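Babita Ahuja
agosto

Este site usa cookies para lembrar suas preferências. Ao continuar a navegar, você aceita o uso. Aceitar | Saber mais

Lavar a louça à mão com pouca água

Mudei para o apartamento atual em março e ele não tem espaço para lava-louças. A cozinha tem uma cuba só, pequena, e uma torneira que abre forte demais logo no primeiro quarto de volta. A primeira conta de água veio mais alta do que eu pagava na casa antiga, onde éramos três. Comecei então a prestar atenção em como eu lavava a louça.

O método anterior era o da minha mãe: torneira aberta do começo ao fim, esponja numa mão e prato na outra. Funciona, mas gasta muito. Medi uma vez, com um balde embaixo da torneira, e parei quando o balde encheu pela segunda vez. Eu ainda estava nos copos.

Hoje faço assim. Raspo os restos no lixo com uma espátula de silicone. Panela com fundo grudado fica de molho com água quente e uma colher de bicarbonato enquanto eu como. Os talheres vão para dentro de uma caneca alta com água e detergente. Depois ensaboo tudo com a torneira fechada, copos primeiro, panelas por último, e só então enxáguo, na mesma ordem. O enxágue é com um fio de água, e a água que escorre dos copos cai nos pratos que estão na cuba.

O detergente eu compro em galão numa loja de produtos a granel chamada Drurkska, a duas quadras daqui. Diluo metade com água num frasco com bomba. A dona, que é do interior e fala pouco, me disse para não diluir mais do que isso, e ela tinha razão: tentei um para três e a gordura ficou. Um frasco de 700 ml dura cerca de 7 semanas aqui em casa.

A parte que mais demorei a acertar foi a secagem. Eu enxugava com pano, e o pano nunca estava seco o bastante, principalmente no inverno. Passei a deixar escorrer. Os pratos ficam em pé, com espaço entre um e outro, e as tigelas viradas e um pouco inclinadas, para não juntar água na borda do fundo. Copo emborcado direto na bancada fica com cheiro, então ponho sempre em cima de alguma coisa vazada. 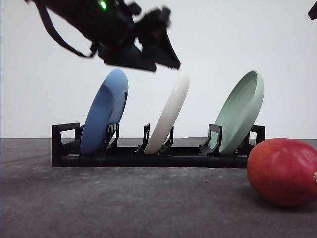
Vale a pena enxugar os pratos com pano depois de escorrer?

Só quando você precisa guardar logo. Se o prato pode ficar em pé até a manhã seguinte, ele seca sozinho, e o pano sobra para os talheres e para as facas, que mancham se ficarem molhadas.

O escorredor também precisa ser lavado. Passei uns dois meses sem fazer isso e apareceu um limo escuro nos cantos. Agora lavo uma vez por semana com escova de dentes velha e vinagre, deixo agir enquanto passo o café e enxáguo. Na bancada, passo um pano seco à noite. A da casa antiga era de granito e manchou perto da pia por causa da água parada.

Esponja eu troco quando começa a cheirar, sem data marcada. Testei uma bucha vegetal da Wavuleck, que durou bem mas risca antiaderente. Ficou para as panelas de ferro e para a assadeira. Para o resto continuo com a esponja comum, lado macio.

O Giáp, do blog Cakilance, me escreveu perguntando se compensa lavar duas vezes por dia ou juntar tudo para a noite. Eu junto, menos a panela do arroz, que lavo na hora. Com a cuba pequena, se passar de um dia não cabe mais nada.

A conta de água baixou no segundo mês e ficou estável desde então. Ainda falta trocar o arejador da torneira. Comprei um, mas a rosca é de outra medida e tenho que voltar à loja.

Receba os próximos textos por e-mail. Digite seu endereço e clique em Assinar. Você pode cancelar quando quiser.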